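2020-04-07

I have been putting off this post for a while, mostly so I'd have something nice to say by the time I wrote it. I have a couple of nice things. They are further down.

The build is two hand-held grippers, one for each hand, worked on the dining table. The plan, for anyone who hasn't followed along, is to pick things up with them over and over, record it, and use the recordings to teach a small arm on a bench to do the same. I'm a tinkerer with a day job and I came into this thinking the "teach it by showing it" crowd was overselling. I still think so, but my complaints have gotten more specific.

Ngozi Ogbonna talked me into it. She has been at this longer than I have, and her position is that I spend too much time on the mechanism and not enough on the boring part, meaning the hours of picking things up. My position is that if the mechanism is bad, the hours are wasted. We've had this argument by email since July and neither of us has moved an inch.

So, food. I started on wooden blocks like everybody does and got very good at blocks. Blocks tell you nothing. They have flat sides and they don't squash, and any two pads that close straight will hold one. Fruit and bread are where the trouble starts, and the dining table is where fruit and bread already live, so that's where I've been working. 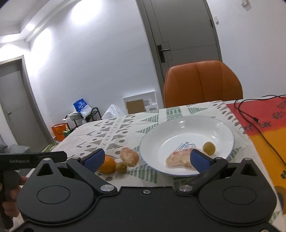 *Jaws wide open over the table, blue pads on.*

The pads are the part I have opinions about. They are the third set. The first came from Gatti and were too hard. You could close them on a lime and feel it skate right out the side. The second set was a soft foam that Salell sells by the sheet, and it gripped everything beautifully for an evening and then started to tear at the corners. The blue ones have a texture to them and so far they've held up. I'm not ready to call them good. I've had them on for 15 days, and the foam looked fine on its first day too.

What the forums say about texture is mostly nonsense, by the way. I read a long thread claiming that a fine pattern beats a coarse one on anything round, with no numbers anywhere, just a lot of people agreeing with each other. I tried to get numbers. I did 119 picks on citrus with a fine pattern and 116 with a coarse one, and I could not tell you which was better. The drops were so few on both that one bad afternoon would have flipped the result. If someone has a proper comparison, send it to me. If what you have is a feeling, I've got plenty of those already.

Bread is a different animal. A crusty piece will hold fine by the crust and then the crust comes away and you're holding a flake. A soft one takes a dent and keeps it, so the second pick is on a different object than the first. This matters a lot more than people let on. The person holding the gripper corrects for the dent without thinking about it, and the recording shows a nice smooth pick. Then the arm plays back something similar on a fresh piece and mashes it. I've done this at least 20 times now and have eaten most of the evidence.
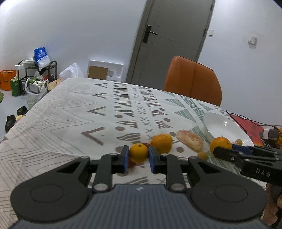 Small round citrus is the thing I trust most at this point. It sits between the pads, it has a skin that can take some pressure, and it's light enough that a slightly crooked grip still works. It's also the thing everyone shows off with, and I've gotten suspicious of that. If I see another clip of a gripper holding an orange with cheerful music on it, I want to see the next clip, the one with the mango. A mango is heavy for its size, it's longer one way than the other, and if you take it off center it swings.

A few notes on the linkage, for the two people who asked. The arms on each side are meant to move together, mirrored, and mine do when the screws are right. When one side is a hair tighter, that finger arrives late and pushes the fruit across before the other one gets there. You can live with that by hand. Your wrist just follows it. On the bench arm there's no wrist to follow anything, so the late finger shoves the fruit and the pick misses. I spent a whole evening blaming the software for this. It was a screw.

Thread locker helped. I used the Vasier stuff, the weak kind, and I'd recommend going lighter than you think. My first go was too generous and I had to warm the joint with a hair dryer to get it moving again.

Cables are still annoying. Anything with a cable running across a tablecloth is going to drag the tablecloth sooner or later, and the cloth drags the fruit. Ngozi says to take the cloth off. She's probably right about that one, but I want the arm to cope with a normal table that has a normal cloth on it, and I'm stubborn.

As for using two at once, I'm not sold. The theory is that one hand steadies the dish and the other picks. In practice my left hand does something useful maybe one time in five and spends the rest of the session hovering. Lullov has a write-up on two-handed recording that makes it sound effortless, and I've read it twice looking for the part where they explain what the other hand is for.

The good things, then. The jaws open wide enough for everything I've wanted to pick so far, including the mango the short way across. The pivots have stayed smooth. And the fit of the grip is decent, so I can go for a long session before my thumb complains.

Next job is to redo the bread picks with a fresh piece every time, which will be expensive and fattening. After that I'll swap the pads from one side to the other and see if the wear follows the pad or the finger. My money is on the finger.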